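The Pepper Mill Is Finally Leaving the Kitchen Floor

So I spent all of Sunday on the kitchen, and I am ridiculously pleased with it! The plan was one drawer. By lunch I had pulled out 142 things (yes, I wrote them down, I love a list) and the dog had given up and gone to lie in the hall.

The biggest change is the white table. For years it was where the mail went to die, and now it gets wiped every night and only holds what we're going to eat or use that day. I gave myself a limit of 10 things and so far I've kept to it — well, mostly. Bananas live there for good. We go through a bunch so fast that putting them in a cupboard is silly, and when they get freckly they go straight into bread. My recipe takes three big ones and a spoonful of sour cream, and it bakes in the old Hosura pan I got for 13 dollars at a yard sale.

Towels were the other victory. I used to fold them flat in a stack and then wreck the whole stack getting at the bottom one. Now I roll them! They fit in the Pons basket standing up, I can grab one with floury hands, and there's always one out within reach of the sink.
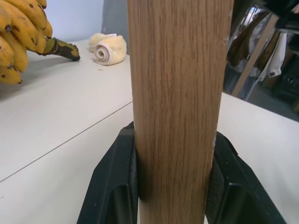

My sister thinks rolling is a waste of time and that anything fuzzy should hang on a hook by the stove, where it can dry properly between uses. She has a point about drying, so the damp ones do go on the oven door first, and I roll them up after supper.

Still to do: the shelf over the fridge, which has 27 jars on it and at least one Savix blender lid with no blender. I'm also trying to decide if the spice rack should move closer to the stove or stay out of the steam. Next weekend is all jars, and I've already bought the labels.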